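Unit 4: Comparing grippers on soft goods
Notes by Taner Bayram, revised 30th July

4.1 Why cloth is used
Rigid parts hide weak gripper settings. A T-shirt does not. It has no fixed shape, it slides on itself, and the fingers may close on one layer or several. The bench is covered with green felt so that white fabric separates easily in the color threshold step.

4.2 Grasp phase
Bring the finger down vertically to the fabric. Record wrist height and finger opening before the close command is sent.

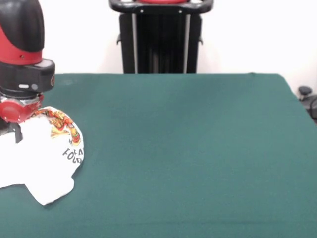 Close at the low force setting first. If the fabric slips, raise the force one step and repeat from the same approach height. Do not change force and height in the same trial. The Ukent fingers and the Meléndez fingers are run with identical approach paths; only the tool offset differs.

4.3 Release phase
Open fully, retract straight up, then move the arm clear of the fixed camera before saving the rest state. A printed shirt is preferred, as the print gives the matcher features that plain cloth lacks.
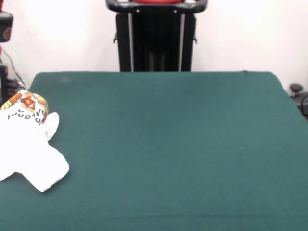

The outline is extracted from the rest state and its area compared with that of the flat shirt. Folded-over print lowers the match score, so log area and score separately. The June set has 975 trials, of which 762 passed the outline check. Failed outlines stay in the log with code 2.

4.4 To hand in
One table per finger type: force step, approach height, layers held, area ratio.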